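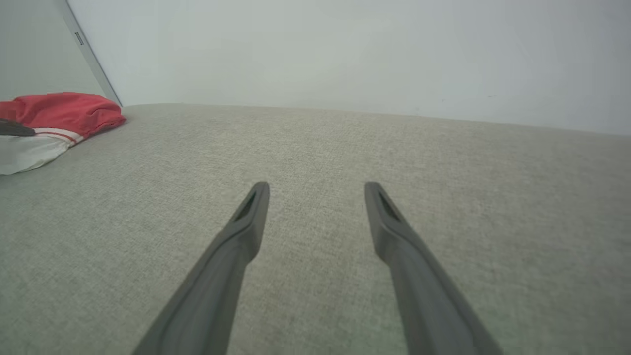

4. Setting up a training run in Grorkden

These steps assume Grorkden is installed and your Primbridge licence is active.

1. Open the Data tab and load your structure file. Each row needs one molecule and one measured value.

2. Choose a colour for each property. Plots use these colours from here on.

3. Set the hold-out share. Leave it at the default if you have fewer than 1000 molecules.

4. Under Descriptors, pick Mikuš (fast) or Givcombe (slower, handles rings better).

Note: Changing descriptors clears any saved model. Export it first.

5. Press Train. A small set takes roughly 7 minutes on a desktop machine. 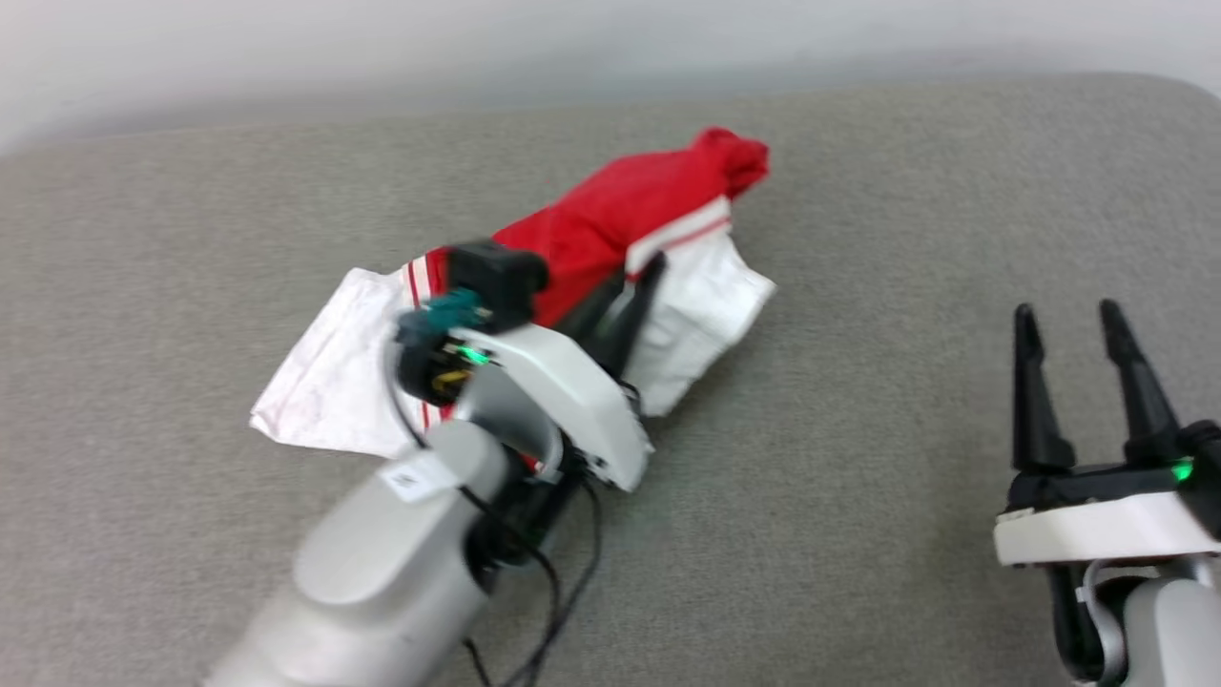
Cluster labels are optional and can be added once training has finished. Right-click a group in the map view, choose Label, and type a short name. A group can also be split by hand if it holds two kinds of molecule. Treat the job like sorting washing — a piece that is part bright red and part white needs its own pile, and so does a molecule that sits between 2 groups. Labels are saved with the project file.

Caution: Do not close the program while the status bar reads Writing. The model file may be damaged and will need to be trained again.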